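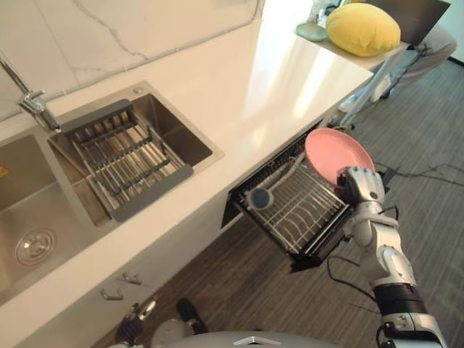 Heather Baird wrote to ask whether a mailing list built with another provider may be brought into a Stodard account, and whether its subscribers must be asked to sign up again. Her question is among those received most often and is answered first.

Email Newsletters: Frequently Asked Questions
Updated Wed 9 April

Can I import an existing mailing list?
Yes. Lists may be imported as a CSV file from the Contacts page. Subscribers who agreed to receive your newsletter do not need to sign up again, provided that you can show when and how they gave permission. Purchased, rented, or shared lists are not accepted on any plan. Imports of more than 500 addresses are reviewed before the first message can be sent.

What is the difference between an open rate and a click rate?
The open rate is the share of delivered messages that were recorded as opened. The click rate is the share of delivered messages in which a reader followed at least one link. Some mail programs load pictures automatically, and this registers as an open even if the message was never read. Stodard recommends the click rate as the main measure of reader interest. 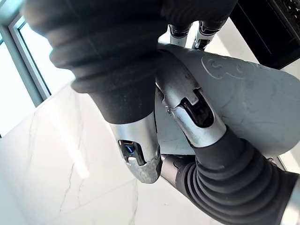 Lachlan MacRitchie: Our open rate went up sharply in September and the click rate stayed where it was. Should we report the higher figure to our clients?

Both figures may be reported, with a note on how opens are counted. A rise in opens with no change in clicks often points to a change in the mail programs your readers use. The Reports page allows automatic opens to be filtered out where they can be identified.

Why are my messages going to the spam folder?
The most common cause is a sending domain that has not been authenticated. SPF, DKIM, and DMARC records must be added to your domain's DNS settings before you send. The exact values are listed under Account, then Sending Domains. Changes to DNS can take a day or more to be recognized.
Other causes include misleading subject lines, a high number of complaints, and long gaps between mailings.
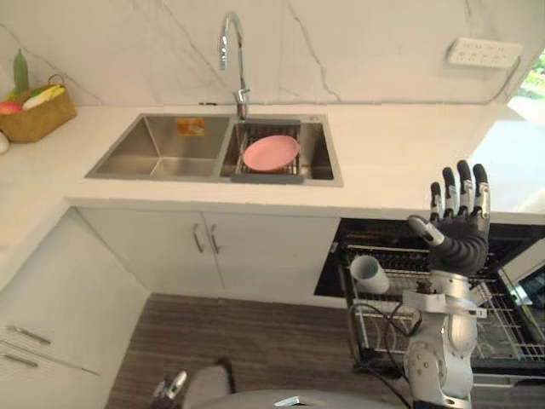

How many messages can I send?
Limits depend on the plan:
Rutherford: 300 messages per day
Clestard: 500 messages per hour
Flaltari: set by written agreement
New accounts on every plan are held to 100 messages per day until the sending domain has been verified.

How are unsubscribe requests handled?
Every message must contain a working unsubscribe link. The link is added to the footer automatically and cannot be removed. Requests take effect at once, and the address is placed on a suppression list that applies to all future mailings from the account.
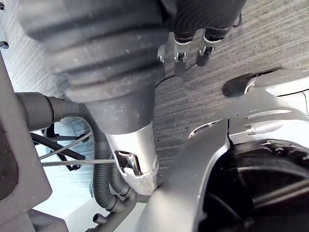 A suppressed address cannot be restored by the account holder. The subscriber must complete the sign-up form again and confirm by email.

How long are campaign reports kept?
Reports remain available while the account is open. After an account is closed, they may be downloaded for 30 days and are then deleted.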